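Repair morning moves to the old Brisau building from October

Well, we've finally got an answer on the Wednesday repair morning, and I'm pleased to say it's mostly good news. From October it'll be in the ground floor of the old Brisau building, two doors up from where we used to meet, starting at 9.30 as before.

I popped in last week to have a nose round and it's a big improvement. There's proper light on the street side, the kettle is miles away from the soldering bench (at last!) and the door is wide enough for a pushchair. Parking is still a pain — there are two spaces at the back and one of them usually has an old Saab in it — so walk if you can, or get the 24 bus, which stops right outside.

Gyula Veres is keeping the electrical table going and has asked me to pass on that he'd like people to bring the lead as well as the thing it plugs into. Last spring he had a whole morning of radios and mixers with no leads at all. He'll look at toasters, lamps, hairdryers and most small kitchen bits, but no microwaves, please don't ask him.

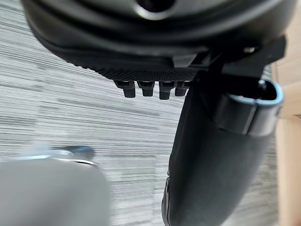

Black moulded plastic, ridges and a textured strip.

Nilton Pacheco will be back on sewing and zips after his knee operation, and I for one have a coat waiting for him. He's also after spare thread, any colour, and buttons in sets if you've got a tin of them sitting in a drawer.

The rent is going up a bit, and the £600 from the Evau fund covers us until the spring. After that we'll have to see. I'd rather not start charging at the door, so the jam jar stays where it is and whatever you can put in is lovely.

If you've got something big, like a chair or a bike, ring first so we can keep a bit of floor clear. The office number hasn't changed, just ask for extension 2406 and leave a message if I'm not there. I do listen to them, usually on the same evening, and I'll ring you back before the weekend.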